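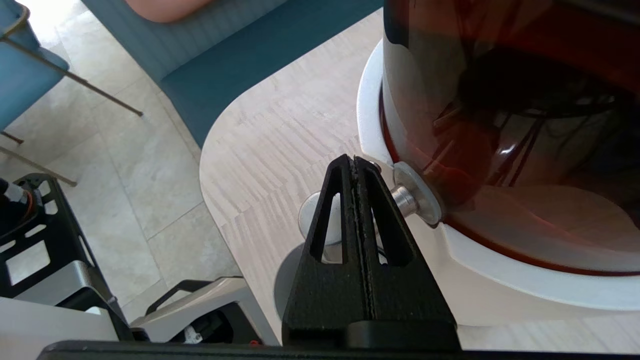 I've been meaning to write about bread for ages, mostly because three separate people have asked me for "the recipe" and I've had to admit there isn't one. There's a piece of paper on the fridge with so many crossings-out that only I can read it.

It started in February, when my sister moved to Grasden and left me half a sack of strong white flour she couldn't fit in the car. I'd never baked a loaf in my life. The first one came out like a paving slab and I ate it anyway, toasted, with far too much butter. The second was worse! By the fourth I'd worked out that I was killing the yeast with water straight from the kettle, and after that things picked up.

What I do now is fairly lazy. I mix 500g of flour with a spoonful of salt, a small spoonful of dried yeast and enough lukewarm water to make it sticky (stickier than you think, it should cling to your fingers a bit). Then I leave it for 20 minutes before I touch it again. That little rest does half the kneading for you. After that it gets folded over on itself a few times, goes back in the bowl with a plate on top, and spends the night in the fridge.

I did try kneading properly for a while. I had a go at the French slap-it-on-the-table method too, but the neighbours are downstairs and have a baby, so that was the end of that.

In the morning I shape it, let it puff up while I have a shower and a coffee, and bake it in my gran's old casserole dish with the lid on. Lid off for the last 14 minutes. My oven runs hot at the back so I turn it round once, and if I forget, one side comes out very dark indeed. I quite like the dark side, as it happens.

Flour makes more difference than I expected. The supermarket stuff is fine, but I had a bag from the Markulari shop by the station and the dough was lovely - soft, stretchy, hardly any effort. It costs nearly twice as much though, so it's for birthdays and visitors. I've also been putting in a handful of rye lately, which my other half says tastes "like a holiday in the rain". He still had three slices.

Thanasis Chrysikopoulos left a comment on my soup post asking whether you can freeze it. You can, but slice it first! I froze a whole loaf once and ended up attacking it with a bread knife at seven in the morning, late for work and swearing.

Next I want to have a go at olive bread, and then maybe some kind of bun before Christmas. If you've got a bun recipe that doesn't need a whole afternoon, please put it in the comments.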